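How to Set Up a Label Maker (and Stop Wasting Half the Tape)

Posted 02/03/2019

I put off buying a label maker for years and then went a bit overboard the week I got one. My first cartridge was gone in two evenings, and a good chunk of it went in the trash as blank tape. So I'm writing down how I set mine up now, start to finish, in case you've got one sitting in its box.

Mine is the Vustex handheld, the one with the little keyboard and a two-line screen. I've also used the Tronditz desktop model at work and the steps are close enough that you can follow along with either. The menus have different names but you'll find your way.

What you need

The label maker, obviously. A tape cartridge (start with black on white, half inch). Six AA batteries or the power adapter, if yours came with one. A small pair of scissors, a dry cloth and a bit of rubbing alcohol. And scrap paper! Please don't skip the scrap paper.

Step 1: Batteries

Slide off the back cover and put all of them in fresh. Don't mix old and new ones. I did that on day one and the print came out gray and stripy, and I spent an hour blaming the tape. If you use rechargeables, go into Settings and change the battery type, otherwise the low battery warning comes on way too early.

Step 2: The cartridge

Before it goes in, check that the end of the tape is feeding out through the guide on the side. If the ribbon inside looks slack, put a pencil in the spool hole and turn it gently until it's snug. Then press the cartridge straight down until it clicks on both sides. Close the lid and hit Feed once, then Cut.

I've tried the original tapes and the Rostano compatible ones. The Rostano tape prints fine for me, although the backing is harder to peel if you have short nails. Wegener, the office supply place I order from, sells both.
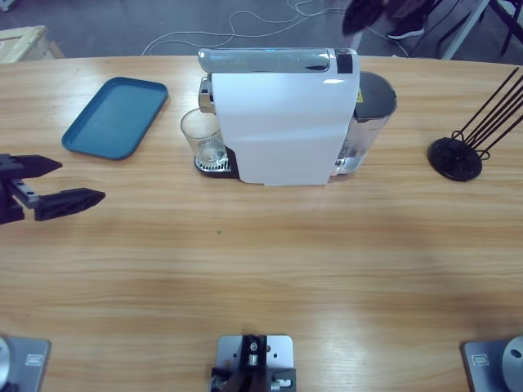 The coffee machine on its wooden table.

Step 3: Fix the margins

OK, so this is the one that saves you money. Out of the box, mine left nearly an inch of blank tape on each side of every label. It looks fine on one label and it's terrible on a whole filing cabinet.

Go to Menu, then Margin, and choose Narrow. On the Tronditz it's under Layout and it's called Half. You'll probably get a dotted line or two little dots printed near the edge, and that's where you trim with scissors. It's a bit fiddly but you get used to it.

Even better is chain printing. Turn that on and the machine prints your labels one after another without feeding extra tape in between, and you cut them apart at the end. I got 70 folder labels out of one cartridge this way, with short names and small type. You have to remember to hit Feed before cutting the last one or you'll slice off the final letter (ask me how I know).

Step 4: Write your list on paper first

This is where the scrap paper comes in. Write out every label you want before you type a single one. You'll catch the duplicates, and you'll notice that you've called one folder "Bills" and another "Payments" and have no idea what the difference is.

Keep them short. My screen takes up to 80 characters but nobody wants to read a label like that on the spine of a binder. Two or three words is plenty. I like all caps for binders and normal type for cables and chargers.

Step 5: Print one test label

Set the size to Medium, type one word, print it, and hold it up against whatever you're labeling. Too small? Go up a size now, before you've done the whole batch. Print density matters too. I keep mine one notch above the middle. 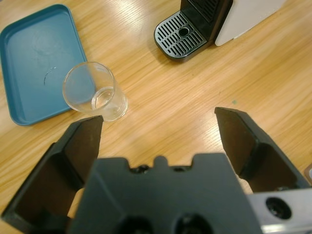

Rokeya Saha left a comment on my January post and I want to pass it on: "For cables, don't wrap the label all the way around. Print the name twice with a gap in the middle, fold the tape over the cord like a flag, and press the two halves together. Mine have stayed on behind the TV for ages, and you can read them from either side."

I've switched to her way for all my chargers and I love it. Set the gap with the space bar, four spaces for a thin cord and a few more for a power strip cord.

Step 6: Stick it down properly

Wipe the surface with the alcohol, let it dry, then press the label from the middle outward with your thumb. Rough plastic bins are the worst. For those I buy the extra strength tape.

If the backing won't peel, bend the corner of the label back and forth and the paper should split. Some tapes have a slit down the middle of the backing, so look for that first.

Step 7: Save the ones you'll repeat

Mine has a memory for favorites under the File key. I've saved my return address and the "CHARGER" flag layout. Next time it's just Recall, Print, Cut.

When the printing starts to get white lines through it, clean the print head with a cotton swab and a drop of alcohol, batteries out. I do it every second cartridge.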